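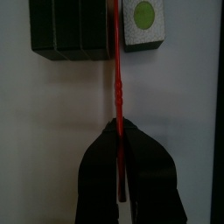 Dark green blocks against a pale wall.

October

Pollside switched its parking meters and its two ferry landings to the Stemach stored-value card last month, and I have now used mine for 11 trips. Some notes on how it behaves.

The card holds the balance on the chip. The reader deducts the fare locally and sends the record to Bromirton, the clearing company, in batches. This is why a tap works at the north landing, where there is no usable signal, and why the balance in the app lags behind the one on the reader. My longest gap was 92 minutes – a tap at 7:40 a.m. that showed up in the app at 9:12.

Top-ups are less tidy. Money added at a counter goes onto the card at once. Money added in the app sits in a pending state until the card touches an online reader, and the offline ones do not count. Pending amounts go back to the bank after 90 days. The maximum balance is 2,000, and a top-up that would exceed it is refused whole, with no partial load.

Modupe Okeke wrote to ask about refunds on a damaged card. The terms say the balance is rebuilt from the cleared records, so any tap still waiting in a reader will be charged to the replacement later. Usa Inthanon went through this at the Effiong Street counter and had her new card the same afternoon, with the old balance minus the card fee.

I have not tested auto-reload. It needs a linked bank account, and mine is still being verified.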